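Ticket 107-86
Property: Flidcombe, serviced apartments
Subject: Semaan stock sync shows wrong room supplies count
Status: Open
Priority: Normal (we asked for High)

Opened Mar 21, 2025

Semaan has been reporting 86 rooms as fully stocked since the update in February. Housekeeping says otherwise, and I believe housekeeping. The dashboard is green from top to bottom, which in my experience means it has stopped checking. Attached: drawer, slippers, tissue pack.

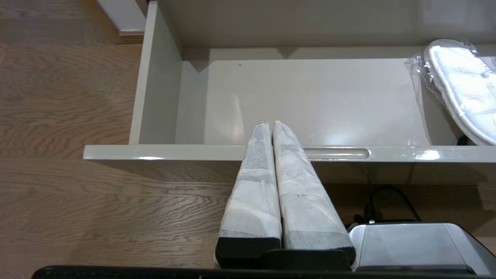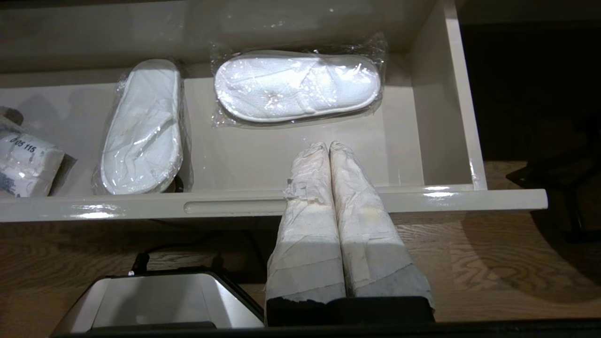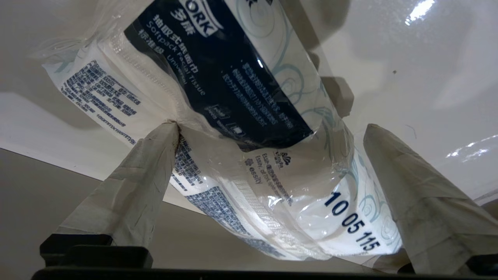 What I tried before opening this:

Logged out and back in. No change.
Cleared the browser cache, as your help page suggests for every problem on it. No change.
Set one room to zero by hand. It went back to full after 5 minutes.
Turned off the Balluvska connector. The wrong number stayed put, so I doubt the connector is to blame.

Reply from Fastesow support

Thank you for reaching out. This is usually a display issue. Please update to the latest version and run a full resync overnight.

Our reply

We were already on the latest version. That is when it started. I ran the resync anyway and it finished with "14 warnings" and no way to open any of them. Where are they stored? A display issue would not stop purchase orders, and ours have stopped.

Reply from Fastesow support

We have checked the log. The warnings concern items with no minimum level set. Could you confirm that minimum levels exist for this property?

Our reply

They did exist. I have an export from before the update with a minimum on every line. The same export today has that column blank. I did not blank it, and the audit page lists no user for the change, only "system".

Reply from Fastesow support

A fix for blank minimum levels is planned. As a workaround, please import the older export again.

Our reply

Imported. One purchase order went out, with the right quantities. I am not calling this solved. The last workaround held until the next resync, and another is scheduled for tonight. Please leave the ticket open and tell us which version has the fix in it.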